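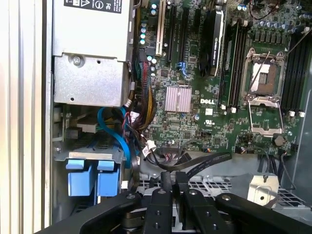
# Review: Kuro Bench Practice Guide for Robotic Disassembly

Prepared by Radwa Abdelaziz and Ansel Whitfield, Chraibi Equipment Recovery, October

The Kuro guide sets out rules for the use of robot arms in taking apart desktop computers and workstations. It was assessed over 75 working sessions on our own bench, using mixed office machines, Dell towers among them.

## Scope and layout

The guide is short, plainly written and ordered by task. Section 2, on isolating the machine from the mains, is the strongest. It requires a named person to sign for isolation before the arm is enabled, and we have adopted that wording in full.

## Points in its favour

- Drive carriers are to be approached by their handles only. Power and data leads are treated as keep-out areas until released.
- An open processor socket must be capped before the gripper works above the board. Where no cap is to hand, the arm stays at the reduced speed.
- Power supply housings are never to be opened on the bench.

## Points against

The section on coin-cell batteries is thin. It states that the cell should be removed but gives no limit on gripping force and no advice on storage. Nnamdi Aliyu raised this with Grarkum, the publisher, and was told that a revision is planned.

The record sheet is also too long. Staff completed 269 sheets during the trial, and the second page was seldom used.

## Recommendation

Suitable for adoption, subject to a local rule on batteries. Sites already working to the Huker code will find few conflicts. Questions about our local rule should be sent to Fadwa Fahmy, extension 2903.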